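The Overprint Everyone Wants to Believe In

Every few years a stamp story comes along that is too good to check. The current one concerns the Prummont overprints, a batch of local post labels said to have been pulled from circulation after a printer set the value upside down. Dealers now ask $250 for a clean copy. I remain unconvinced.

The tale goes that 18 sheets left the print shop before the mistake was caught, and that all but one were burned. The source for this is a pamphlet by Wycliffe Koech, who collected the labels and also sold them. He gives no printer's invoice, no post office notice and no name for whoever lit the match.

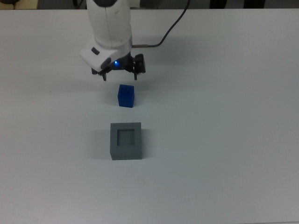 Supporters point to the covers. Muthoni Kariuki owns three, each with a Stoluro cancel, and she let me go over them for an afternoon. The cancels look right to me. But a real cancel on a real envelope says little about when the overprint went on, and on two of the three the inverted figure sits on top of the postmark ink. Kariuki thinks it's a trick of the paper. Maybe so.

Felista Minja, who has handled local posts for 22 years, is more generous than I am. She believes a small number were misprinted and that a friendly hand added more later, once the price climbed. It would explain the two shades of violet. It would also mean most of the copies in albums today are worth the hinge that holds them.

The Mwakyusa auction in October has 13 of them, listed as "believed genuine." I asked who believes it. I'm still waiting for a reply.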